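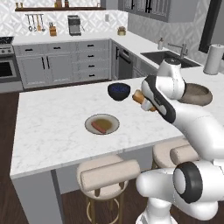

Kitchen island, white marble, navy bowl.

Cast: Defne Yurt, plus a lot of people I couldn't name if you paid me. Rasivora is a comedy about a wedding band that gets booked for the wrong wedding and decides to play it anyway. I watched it at 7 in the evening with a plate of toast, and I recommend both the hour and the toast.

Yurt plays Saxena, the keyboard player, who has been quitting the band for 16 years and still carries the amps. She's terrific. There's a bit early on where she tunes up during the vows, very softly, looking straight at the groom, and I had to pause it to recover.

The middle sags. The singer, Lutov, gets a long speech on a parking lot wall about his father, and then gets it again in the rain. The groom's uncle turns up with 300 folding chairs, which is funny for as long as it takes to unload two of them. We see all of them unloaded.

But the songs are good — properly good, in a cheesy hotel ballroom sort of way — and the last number had me tapping the plate. I've since gone looking for the director's first movie, Cesinar, which a friend described as "the same but sadder, with a boat." I'll get to it.

2 stars for the uncle, 4 for everything Yurt does. Call it three and watch it with somebody who likes accordions.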